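We use cookies to remember your preferences and to see how many people visit. By carrying on reading you agree to this. Accept | Find out more

Sorting out the paint bottles

March 21, 2018

I have been meaning to go through the craft things since before Christmas, and this week I finally gave in. It was the birthday card that did it. I wanted a dab of green for a leaf and spent so long hunting for it that my tea went cold and the leaf ended up blue (it looked rather nice, as it happens, but still).

My trouble is that I can't walk past a little bottle of colour without picking it up. Bakari Wanyama, who I used to share a craft stall with, gave me a whole bag of his when he moved house, and I've added to them ever since. So out they came, onto the big table by the lamp, where I could read the labels properly.
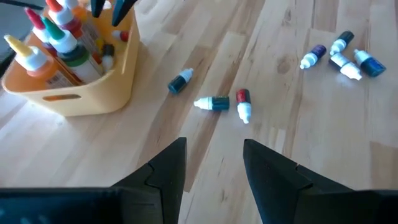
Bottles and the yellow-orange bin, on the wooden table.
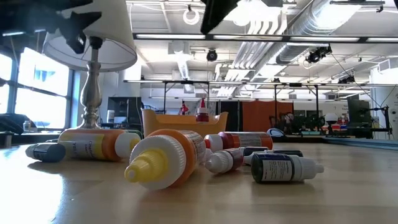

I'm a great believer in doing this sort of job slowly. I take each bottle, give it a shake by my ear, wipe the neck with a damp cloth and try a drop on scrap paper. Anything that comes out lumpy gets a second chance with a pin down the nozzle, and after that it has to go. I write the colour next to each blob as well – one dark blue looks very much like another once it has dried, and I have been caught out by that more than once!

The scrap paper is now pinned up inside the cupboard door, and I'm far too pleased with it. Kipchumba next door came round to borrow a stepladder and stayed for a good 2 cups of tea, mostly to argue with me over whether they should go back by colour or by size. He says size. I like my reds together, then the oranges and yellows, and I don't mind if a tall one has to lean on a small one.

Next I want to tackle the ribbons, which live in a shoebox and have knitted themselves into something like a bird's nest. That may well have to wait until May, when the evenings are lighter and I've finished the cards I promised my sister.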